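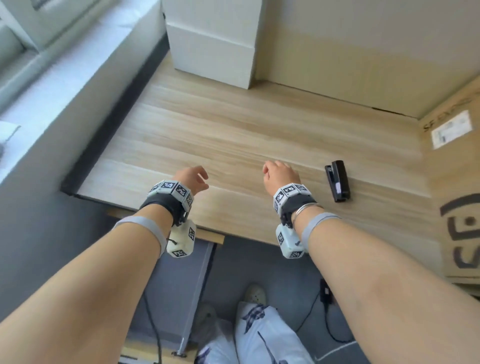

Bernadette Millet asks that the wrist straps be checked before the grippers this time, as a slipped strap spoiled the comparison in July and the Mirkix got the blame for it. Agreed, and the order below has been changed to suit.

Pre-session checklist: gripper comparison, hand-tracked control
Grippers on trial: Mirkix two-finger, Guillot three-finger
Controller: Stukex
Date: February 11, 2020
Checked by: Timothée Maillard

1. Wrist bands and markers
1.1 Band firm on each wrist, does not turn when the marker cube is pushed sideways. OK
1.2 Marker faces clean, no lifted corners. OK
Comment: one face on the left band had a thumbprint. Wiped with a dry cloth.
1.3 Cubes hang free of the sleeve. OK
1.4 Forearm straps flat, no pinching. OK
Comment: let out the right one by a notch. Ask again after 40 minutes of use.
1.5 Jewellery off, or clear of the band. See comment
Comment: a bangle is allowed if it stays behind the band. If it knocks against the blocks it comes off. Bernadette would like a flat ban – to be settled before the next round.

2. Desk and floor
2.1 Working area free of anything not in the task. OK
Comment: the stapler is a task object and stays on the right-hand side.
2.2 Cables away from the operator's feet. Action
Comment: a cable is lying in a loop on the floor to the right. Tape it down or take it round behind the desk.
2.3 Daylight not washing out the markers. Action
Comment: strong light from the window on the left. Tracking held at 990 lux and dropped out at 2420, both read at the desk top. Get a blind fitted on that side.
2.4 Boxes out of the arm's reach. OK

3. Grippers
3.1 Mounting screws tight on both. OK
3.2 Finger pads not worn through. Mirkix OK, Guillot see comment
Comment: one Guillot pad is going shiny at the tip. Good for this session, order a spare set from Jindness.
3.3 Opens and closes fully from the controller, 17 cycles each. OK
Comment: the Guillot is slower to open. Note it on the score sheet, do not adjust it.

4. Stopping
4.1 Emergency stop tested with each gripper fitted. OK
4.2 Arm holds still when a marker is covered by hand. OK
Comment: tested left and right separately. There is a short creep on the right before it holds – within the limit, but measure it again at the next inspection.
4.3 Second person present and within reach of the stop. OK

Result: may proceed once 2.2 and 2.3 are closed. Until the blind is up, pull the desk back from the window and repeat 4.2 in the new position.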